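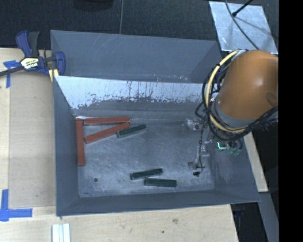
Most sticky sliding doors don't need new rollers, they need a good vacuuming. I say this as a person who bought new rollers. Ours is the big patio slider off the kitchen, and last April it got so heavy that I was opening it with my hip. The trouble was in the bottom track, which had years of dog hair and grit packed into the corners where the broom never goes. Metal that gets things dragged across it ends up looking like the floor of that gray bin, all scuffs and fine swirly scratches, and that much is only cosmetic. What you're hunting for is a dent or a raised edge, so run a fingertip along the whole rail (slowly, they can be sharp!) and mark any rough spot with a bit of tape.

Start dry. Use a crevice tool and an old toothbrush, and go along the track twice before you let any water near it. Wet grit turns to paste and then you're digging it out with a popsicle stick, ask me how I know. Once it's clean, wipe with warm water and a drop of dish soap, then dry it with a rag wrapped around a putty knife.

While you're down there, find the weep holes. They're the little slots on the outside face of the frame that let rain drain away. Mine were plugged solid. A pipe cleaner opened them up, and the puddle we used to get after every storm quit showing up.

Now the lubricant. Please don't use cooking oil, and don't use anything greasy, it just collects more hair. I use a dry silicone spray, a quick pass on the rail, then slide the door back and forth a few times and wipe off the extra. My neighbor Glenys Phillips swears by rubbing a plain white candle along the track and her door glides better than mine, so who am I to argue.

If it still drags, look for the adjusting screws near the bottom corners, usually behind plastic plugs. Give each one a quarter turn and try the door again before you do more. I got impatient once and cranked one side 4 full turns, and the latch wouldn't meet the strike for a week.

Screen doors are the same job but lighter. Lift it out first (get a helper if it's windy) and check the wheels for wound-up hair. Tweezers work great on that, just not your good ones.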